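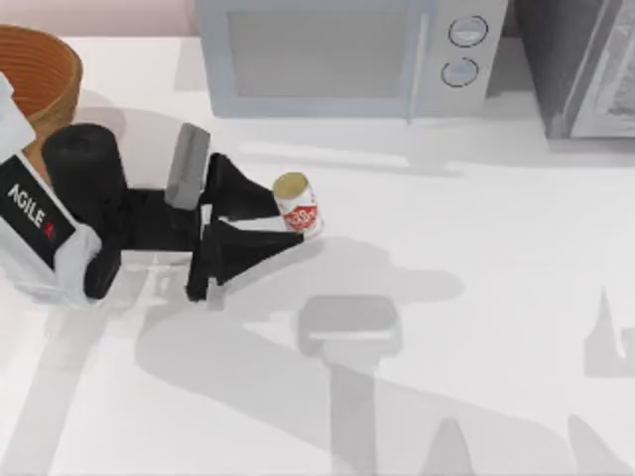

4.2 What the Writers Kept

The most exciting finding came from the notebooks themselves. Of the 17 adults who joined the Denholm evening workshop, all but four were still writing in December, a month after the last meeting, and several had moved from private journal entries to poems they were willing to read aloud. We had hoped for this - we had not dared to plan for it!

Across 313 entries, the shift in person was striking. Early pages leaned on "you" or on no subject at all ("went home, said nothing"). By week seven, "I" had taken over in most notebooks, often in the same entry where a childhood place was named for the first time. Ekanayake saw a similar turn in her work with the Rillulus poetry circle, although her writers got there through letters.

Figure 4. A robot arm, a can and a microwave oven on a white tabletop.

Form mattered more than we expected. Writers given a short, strict pattern (a list poem, a single repeated line) wrote more freely about loss than those given an open page, and they came back to those pieces again and again to revise them. One woman rewrote the same poem seven times and brought every version to the group. Her drafts are a joy to read side by side, and we return to them in Section 5, where we look at revision as a way of retelling.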